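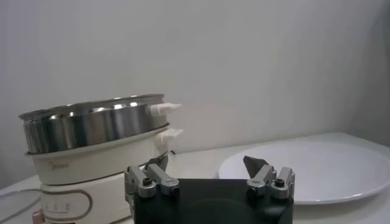
Page 4 of 7

Ticket: left gripper won't hold the lid handle, right one squashes buns
Opened by: Cuiping Fan
Assigned: Peadar Fitzgerald
Status: open, waiting on Vorbridge
Priority: before the Sales demo in November

(continued from page 3)

9:40 - CF
Swapped the left gripper back to the parallel link one. Powered up OK, opens all the way, closes all the way, no grinding. Position readout matches the right side now. So the bad readout from before was the old unit and not the controller. Please stop swapping controllers.

9:55 - CF
Tried the steamer tier handle first. It's a flat tab and the fingertips come to a point, so there's very little contact. Gets it if the approach is dead level. Tilt the wrist even a bit and the tab slides out. Five tries at the low force setting, dropped two. Force up one step, dropped none, but now I don't trust that setting for the buns.

10:20 - PF
Is force set per arm or shared? On the Vollero controller it was shared untill someone changed the config. Check the file on the laptop before you do anything else.

10:25 - CF
Shared. That explains the squashed bun. Raised it for the handle on the left, right arm picked up the same number.

10:30 - PF
Split it. Left high, right low. Restart the controller after, it won't reload by itself.

10:50 - CF
Split and restarted. Left arm came back fine. Right arm threw error 155 on startup, "tool not recognized". Unplugged the tool cable, plugged it back in, cleared. Second restart, no error. Noting it anyway becuase Darren saw 155 on the old bench too.

11:05 - DR
Yes, same error, same arm. Mine went away when I rerouted the cable so it wasn't pulling at full wrist turn. Check the loop has slack.

11:10 - CF
Loop has slack at the plate pose. Haven't checked it at full turn.
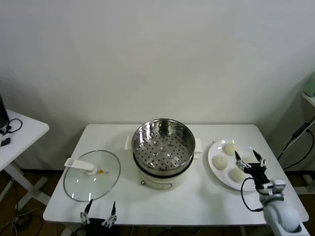
Handling & Grippers Team

11:30 - CF
Bun picks, right arm, low force. Using the head view to choose the bun and the wrist view for the last bit down. Results:
- bun at the top of the plate: clean pick, small dent, OK
- left one: clean
- lower one: fingers came down too close to the middle, pinched the top, put it back
- right one: the gripper itself blocks the head camera. Planner lost it and went back to home

11:45 - MC
The last one isn't a gripper problem. Come in from the other side or rotate the wrist before you drop down. Or let the wrist camera take over earlier. What distance is the handover set to?

11:50 - CF
Default. Whatever Vorbridge shipped. Will pull it in the next run.

12:10 - CF
Handover moved earlier. Right bun now found every time, picked 4 out of 5. The miss was short by a fingertip. Depth on the white plate is still bad - white plate, white table, white wall, the wrist camera has nothing to grab on to. Can we get a colored plate? Anything. Blue.

12:15 - DR
Sales wants white, matches the cooker. I'll ask Nigel.

12:40 - CF
Lid. Glass lid flat on the table, left gripper, long white handle across the top. High force. Grips fine near the middle, lifts, then the lid swings and the rim taps the table. No damage. Grabbing nearer the vent end made it worse. Slower lift helps some. I think it wants wider fingertips. The pointed ones are good for tabs and poor for anything with weight hanging off it.

1:30 - PF
Amen sent a set of wide pads last spring, should be in the drawer under the spare adapters. They fit the same screws. Try on the left only.

1:50 - CF
Found them. One screw missing from the bag. Need a socket head, same as the ones on the links.

2:05 - NT
Plate: Sales says light gray is OK, blue is not. Will bring one over.

2:10 - PF
Leaving this open. Still to do:
1. Right arm cable at full wrist turn, watch for 155
2. Wide pads on left, repeat lid and handle tests
3. Gray plate, repeat all bun positions, handover at the new setting
4. Ask Vorbridge why force is shared out of the box
Cuiping, save the split config under a new name pls, last time it got overwritten.

2:15 - CF
Saved. Copy is in the team folder too.

Next update on page 5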